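Workshop Tips: Keeping Gripper Software Behaving

Updated 22nd July

These are habits we have settled into while running hand-held grippers and one small arm off the same bench. Most of them cost nothing. They are written for people who already have Medus installed and talking to their hardware.

Start everything in the same order

Power the grippers first, then the hub, then the laptop. Medus gives out device numbers in the order it finds things, and a late gripper ends up with its neighbor's number. If you see left and right swapped in the viewer, close the session and start over. Renaming them by hand works until the next restart and then it doesn't.

Zero the fingers before the first take

Open the fingers all the way, press zero, close them on nothing, press zero again. The width reading should sit at 0 when closed. If it drifts by more than 3 counts over a session, check the finger screws before you touch the software. We once spent most of a morning in the filter settings over a loose screw.

Check the clocks

Two grippers on two clocks will look fine on screen and make a mess of the planner later. Open the timing page in Juvlow and look at the offset between streams. Anything under 5 milliseconds is fine for slow hand work. Above that, run the sync again with both devices held still. Do it again after lunch - laptops that go to sleep come back with odd ideas about the time.
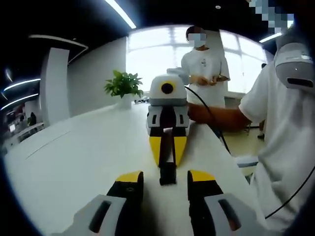

Does the second gripper need its own calibration file?

Every gripper needs its own, even two of the same model. The lens sits a little differently in each housing, and a borrowed file will put the fingertips slightly off from where they are. Name the file after the serial number, and keep the old one until the new one has been through a full session.

Leave some cable slack

A cable pulled tight tugs on the housing, and the tracker reads the tug as motion. Give each cable enough loop to reach the far end of your work and back. If you see small, regular jerks in the position plot, look at the cable before you raise the smoothing.

Keep the smoothing low

The default in Juvlow is set high so the demo looks nice. It also hides the moment the fingers close, and that moment is what the planner needs. Turn it down until the line looks slightly rough. The controller can cope with rough.

Give the tracker something to look at

A plain white table is hard on visual tracking. A plant, a mug or a strip of patterned tape at the edges helps a lot. Strong daylight is the other trouble: lock the exposure once the light has settled and check it again when the sun moves around.

Cap the log size

Pacheco, the script we use for cleanup, slows down badly on long files. We split ours at 295 seconds, which keeps each one under the five-minute limit with a little to spare. Our May batch was 156 files and it ran through without a restart. Run the check with the quick option first and the full one overnight.

Dry-run the plan

Before sending a plan to the arm, play it in the Bonusen simulator at normal speed and watch the wrist. Fast playback hides wrist flips. If the wrist turns the long way around, add a waypoint just before the turn and play it again.

Write down the version

Put the software version in the notes for every session, along with the name of the calibration file. A text file in the same folder is enough - ours is called notes.txt and has one line per take.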